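Brick wall and white ceiling, which lamp and where to put the desk?
Board: Shared workspaces and studios

Vaher
21/01/2023
Hello all. I am preparing a small desk corner in our shared room. I have a white desk with drawers on the left end, and it stands against the long brick wall, next to the refrigerator. I put there a black table lamp and some flowers, so it looks less like an office. My question is about the light. The ceiling has fluorescent lights, and in the evening they make me tired. Is one table lamp enough for reading and writing if I switch them off? And would you keep the desk beside a refrigerator or move it?
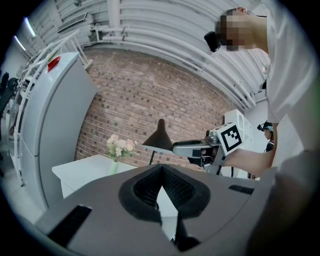
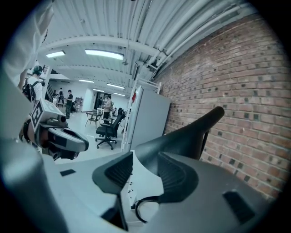
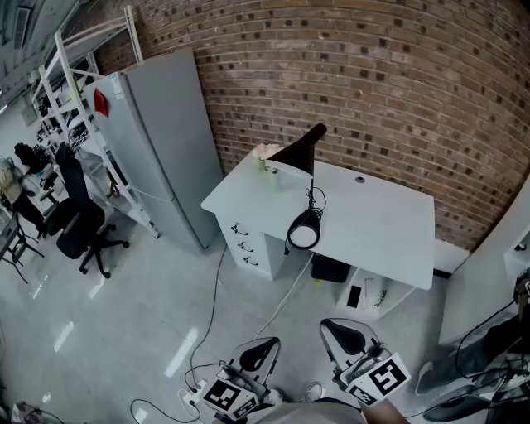
Third photo: the desk with the lamp, the refrigerator on its left.

I can spend 40 dollars, not more. Drilling in the brick is not allowed by our contract.

Grillside
Nice wall! I like the dark bricks between the others. I would not drill it even if they allow.

For the light, one lamp with a cone shade gives you a bright circle and then dark all around. With a dark red wall behind it, this is hard for the eyes after 30 minutes. Keep some of the ceiling lights on, if your switches are separate, and use the lamp for the paper only.

Trokis
I don't agree with Grillside. I worked two winters with only a table lamp against a brick wall and had no problem. The white desk top gives back a lot of light. What matters more is the side. If you write with the right hand, the lamp should stand on the left, and yours is already there. Only push it back a little, now the base is near the front edge and your elbow will find it.

Also please do something with the cord. It goes down over the front of the desk. You have a cable hole at the right rear of the top, so use it.

Vaher
Thank you both. I did not think about the hole, it is on the other side from the lamp and I am afraid the cord is too short. I will measure it.

The switches are not separate, sadly. All lights or no lights.

Ziston
About the refrigerator: move the desk. I had the same arrangement and the motor started every 20 minutes. In the day you don't hear it, in the evening you hear only this.

Grillside
It depends on the model, no? Mine is very quiet. And people will come to the refrigerator anyway, this disturbs more than the motor.

Ziston
Yes, also that. One more reason to move.

Trokis
Before moving anything, try with the flowers on the other side. They are behind the lamp shade and you hardly see them from the chair.

Vaher
I moved the flowers, it is better. The cord was too short, so I will buy an extension. The desk stays until May, then we will have more free wall and I will try Ziston's idea.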